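FOR IMMEDIATE RELEASE
September

Karnow Opens Zellow Practice Floor to Small Shops and Schools

New simulation service lets teams try out a two-finger gripper on screen before anything gets bolted down

PASIA — Karnow is happy to announce that Zellow, the simulation service it has been building and rebuilding for longer than it likes to admit, is now open to everyone. Until this month it could be used only by a small group of early customers, and the company would like to thank them warmly for their patience, their long emails and their very frank opinions about the menus.

Zellow gives people who work with robot arms a place to practice. You pick a gripper, pick a room, and drive the arm from an ordinary desktop computer, either by hand or with your own program. The view comes from just behind the fingers, so you can judge a reach the way you would if you were riding along on the wrist. When something goes wrong, and in the early days of any project plenty does, you press reset and go again.

The opening library holds 21 rooms, from tidy benches to dim storage areas with awkward corners, and all of them can be rearranged. During the trial period, early customers ran 2833 practice sessions, and they told Karnow that the plainer rooms were the ones they kept going back to. More rooms are on the way, and the company is glad to hear requests, even odd ones.

This release also adds the Imhof gripper set, a group of parallel two-finger models with slim, slanted tips. Users can change the finger length, set how wide the gap opens, and save their favorite setups to share with the rest of the team. Lighting can be turned up or down as well, which should please anybody whose real workplace is a good deal gloomier than a showroom. 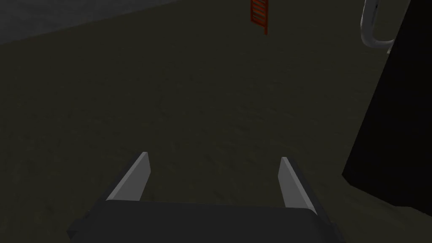 Wrist view in Zellow: open gripper fingers facing a bare stretch of floor, with a dark structure and curved gray pipe at right.

Zellow is sold by the seat at $517 a year, with all rooms and the full Imhof set included. Schools and community workshops pay $400 a seat. Customers from the trial period keep their saved work and their old price through their next renewal, and they don't need to do a thing to make that happen.

Every new account comes with a getting-started call with the support desk in Pasia, and there is no rush to use it. Anyone who would rather poke around first can ask for a free 21-day trial through the Karnow website.

About Karnow
Karnow makes software for people who build, teach and tinker with robot arms. The company is based in Pasia.

Press contact: Karnow Press Office, Pasia

###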